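4.2 What the kitchen staff did with the saved time

Timell's claim for the Surkow canteen was simple. Workers would record food-handling tasks with a hand-held gripper for part of each shift, a model would be trained on the recordings, and a fixed arm would later take over tray assembly. The company's own planning note put the target at 1,000 recordings per station and promised "relief from repetitive work." We were asked to look at the relief. We found little of it.

Between October and the end of the study, staff made 3,252 recordings. Of these, 288 were thrown out by Timell's reviewers, mostly with no reason given to the person who had made them. Recording was scheduled for 2:30 in the afternoon, a slot the rota listed as quiet. Veronika Jakab, who had run the cold station for years, disagreed with the label. "Quiet is when I do the ordering," she told us. Her ordering moved to the end of the shift, and her shift got longer.

The supervisor, Abdelkrim Farouk, saw it differently. He argued that the extra work was a one-time cost and that younger staff liked the change of pace. Two of the five people we interviewed did say this. Neither of them worked the cold station.

We are also unsure how well the practice table stood in for the job. Figure 3 shows the setup during work with a lettuce leaf in a bowl. A plate of imitation meat and a divided tray of beans share the table with a toaster and a metal bottle. The lunch line has steam, wet floors and a colleague reaching across. Success rates measured at such a table (Timell reports 80 percent for leafy items) say little about lunch, and we would not plan staffing around them.

Figure 3. Practice table with the open gripper at a bowl of lettuce. Lettering on the backdrop reads "Fast UMI."
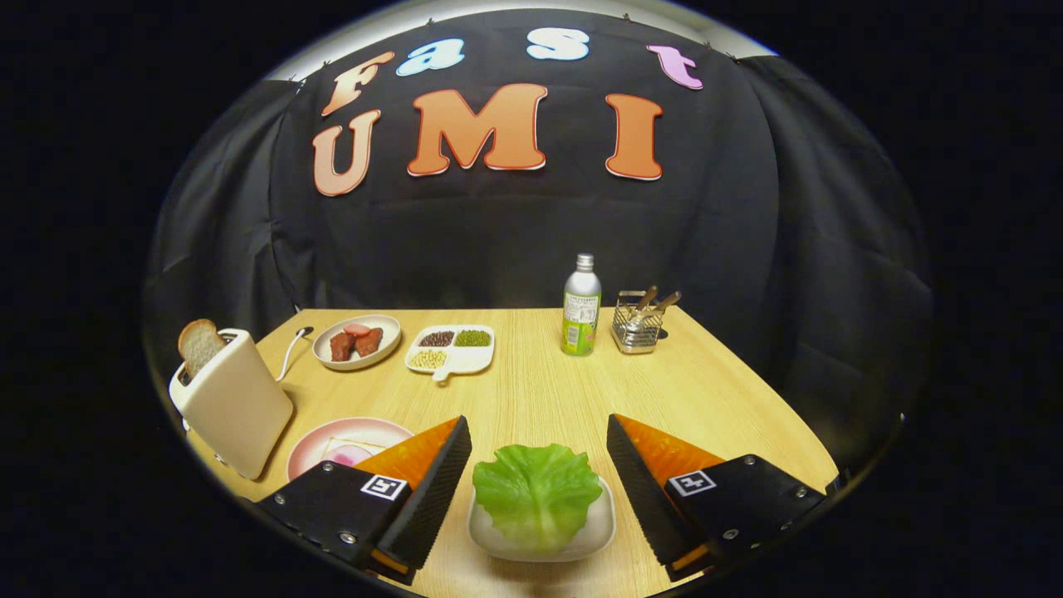 4.3 Who owns the skill

None of the staff we spoke with had been told what would happen to their recordings once the contract ended. Debashish Uddin asked twice and was sent the same leaflet both times. The contract, which we were allowed to read but not copy, gives all rights to Timell.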